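Inicio > Quiénes somos > Cómo trabajamos

¡Hola! Soy Ashton Faulkner y llevo el equipo de aprendizaje por demostración en Davonum. Me han pedido que escriba esta página «con un tono cercano» y me lo han puesto fácil, que yo de otra manera no sé escribir. Os cuento quiénes somos, pero sobre todo en qué andamos metidos, que es lo que suele preguntar la gente cuando viene a vernos.

Davonum nació de una cabezonería. Yo venía de programar brazos industriales, de los que repiten el mismo gesto toda la jornada sin moverse un milímetro de su sitio, y me aburría un montón. Lo que me apetecía era que un robot supiera doblar un jersey. Un jersey cualquiera, en una cama cualquiera, con la luz que hubiera ese día. Parece poca cosa hasta que lo intentas: la tela no tiene una forma fija, se arruga, se engancha, se esconde debajo de sí misma, y el modelo que te has currado durante meses se queda pasmado delante de una manga del revés.

Empezamos teleoperando un brazo en el laboratorio, como casi todo el mundo. Funcionaba, pero era lentísimo, y además teníamos siempre la misma mesa, la misma pared y las mismas tres camisetas de toda la vida. El robot se aprendía la mesa de memoria (literal: le cambiabas el mantel y adiós). Así que nos fuimos a las casas. La persona sujeta una pinza de mano con cámara, hace la tarea como la haría normalmente, y de esa grabación sacamos la trayectoria de la mano y la apertura de los dedos. Luego entrenamos una política que va de la imagen a la acción y la pasamos a un brazo que lleva unos dedos con la misma geometría. Nada de llevarse el robot a cuestas por las escaleras, ¡que ya lo hicimos una vez y mi espalda todavía se acuerda!

A ese método lo llamamos Skitus, y la parte que lo hace distinto es cómo elegimos lo que grabamos. Al principio pedíamos muchas repeticiones en pocos sitios. Ahora pedimos pocas en muchos sitios, y preferimos que cada casa esté tal y como está, con la ropa colgada donde cuelgue y la colcha que toque. En la última ronda reunimos 800 demostraciones de recoger y doblar prendas, y después del filtrado nos quedamos con 533. El filtrado es la parte fea del trabajo: fuera las tomas en las que se pierde el seguimiento, fuera las que tienen los dedos tapados demasiado rato, fuera las que se cortan antes de acabar. Duele tirar datos, pero el modelo entrenado con las buenas dobló mejor que el entrenado con todas, y lo comprobamos en dos casas que no habían aparecido nunca en el entrenamiento.

Lo que todavía se nos resiste es el punto gordo.
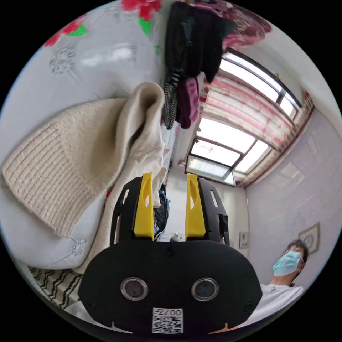 Una camiseta fina perdona bastante: si la pellizcas un poco fuera de sitio, la estiras y arreglado. El punto pesa, cede y se enrolla por los bordes, y la política tiende a cerrar los dedos demasiado pronto y llevarse solo la capa de arriba. Estamos probando a darle más historial de imágenes, y también a etiquetar a mano el instante del agarre, que es un tostón pero promete. Cuando tengamos números que me crea los pondremos en la web, y si salen mal también.

El otro lío es el ojo de pez. Nos encanta porque en una sola vista entra media habitación y eso ayuda muchísimo a localizar la pinza, pero hay que calibrarlo con cariño. De eso se ocupa Katene, nuestra herramienta interna de calibración y sincronización, que empezó siendo un script mío bastante vergonzoso y que el equipo ha reescrito entera (gracias, de verdad). Trelby es el visor con el que repasamos las demostraciones una a una y marcamos las dudosas. Los dos nombres salieron de una comida larga y no significan nada, no le deis vueltas.

Somos un equipo pequeño y nos gusta que siga así. Aquí quien entrena modelos también graba y también repasa vídeos, yo incluido. Creo que se nota: cuando has sujetado tú la pinza durante una tarde entera entiendes enseguida por qué una trayectoria tiembla.

En mayo abrimos dos plazas, una de percepción y otra de recogida de datos en domicilios. Si te tienta alguna, escríbenos y cuéntanos algo que hayas intentado y no te saliera, que esas historias son las que primero leo.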